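Section 4. Positioning the Lidness Desk Lamp

4.1 Before you begin
Place the lamp base on a flat, dry surface. Do not connect the power adapter until step 5 is complete.

1. Remove the base, stem and lamp head from the carton.
2. Insert the stem into the base and turn it clockwise until it stops.
3. Attach the lamp head and tighten the collar by hand.
4. Set the lamp head 23 inches above the work surface.
5. Route the cord behind the base and away from walkways.

Note: Light-colored tabletops reflect more light. If glare is noticed, select the low setting.

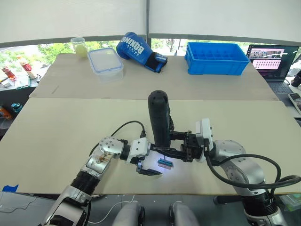 Photo: Tevelham Technical Publications

4.2 Adjusting the light
6. Connect the power adapter and press the switch once.
7. Tilt the lamp head until the light falls on the area where work is done.
8. Hold the switch for two seconds to save the setting.

CAUTION: The lamp head becomes hot during use. Allow it to cool for 13 minutes before handling.

CAUTION: Use only the adapter supplied, part 314. Other adapters may damage the lamp and will void the warranty.

For wall mounting, order the Vida bracket, part 212, and refer to Section 5.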